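Pomerent Community Orchard: progress report to the Besterari Fund
Prepared by Sixten Strand, project lead
Period covered: spring to the end of October

You will remember that the last report promised a pond, a path and a working cider press. We have a path. The pond exists as a hole, and the press is still in Pernby, where the man mending it has started answering the phone in a different voice.

Planting went better. Of the 80 trees bought with your grant, all but 6 are alive, and the six were plums, which the nursery had warned us about and I had overruled. Replacements go in this winter and will be apples. The path runs for 242 metres from the Sheehan Lane gate to the top hedge and can now be managed with a pushchair, though going down needs a firm grip. 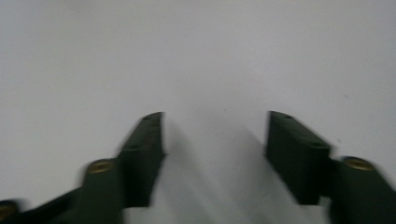 Labels have taken up more of our meetings than the trees have. The first set was printed on card and lasted until it rained. For the second we need a colour that can be read against bark and won't offend the parish, and the present favourite is a matt dark green, much like the two blocky fingers in the photo, with the variety in white lettering. Three people want cream. I have asked them to put their reasons in writing, in the hope that this will slow them down.

On money, we have 2000 pounds unspent, all of it meant for the pond. The digger hire came in under the quote, but the liner did not, and the supplier now wants payment before delivery. I would like your agreement to carry the sum over into next year, when the ground will be fit to work on again.

School visits began in September. The children were very taken with the hole and asked sensible questions about newts. Their teacher asked when there would be water in it. I said spring, and would be grateful if the Fund could say the same if anyone rings.

Still to do before the next report: stakes on the north side, a lock for the shed, and the press.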